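Bettwäsche für die Kinderzimmer: Stand im September

Im Gästehaus Istine sind die Kinderzimmer im ersten Stock wieder belegt. Mit dem Wechsel haben wir auch die Regelung für die Bettwäsche angepasst. Bisher lag überall die weiße Hauswäsche auf. Viele Familien bringen aber eigene Bezüge mit, und die Kinder schlafen damit besser ein. Das bleibt ab sofort erlaubt, auch bei längeren Aufenthalten.

Bunte Bezüge werden getrennt von der Hauswäsche gewaschen. Fuad Gebru hat dafür in der Waschküche einen eigenen Wäschewagen aufgestellt, er steht links neben der Mangel. Bitte vor dem Waschen auf links drehen, Reißverschlüsse und Knöpfe schließen und einen Zettel mit der Zimmernummer beilegen. Beim letzten Wechsel blieben 3 Bezüge ohne Zettel liegen. Sie können bei Fuad abgeholt werden.
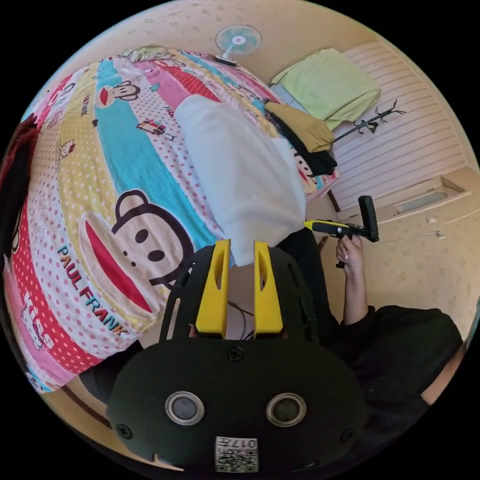
Wie oft wird gewechselt? Alle zwei Wochen, bei kleinen Kindern auf Wunsch jede Woche.

Ein kräftig gemusterter Bezug wie der mit dem Affengesicht von Paul Frank kommt bei uns mit 40 Grad in die Maschine, sofern das Etikett nichts anderes angibt. Rosa, Rot und Türkis auf einem Stoff vertragen kein Bleichmittel. Weichspüler lassen wir ebenfalls weg. In den Trockner kommen die bunten Sachen nur nach Absprache, sonst hängen wir sie im Hof auf.

Die Decken selbst gehören dem Haus und bleiben in den Zimmern. Für Zimmer 4 sind Ersatzdecken bestellt, die Lieferung von Stesar steht noch aus. Wer bis dahin eine zusätzliche Decke braucht, meldet sich am Empfang bei Amanuel Demissie, Durchwahl 221. Er ist täglich bis 18 Uhr zu erreichen.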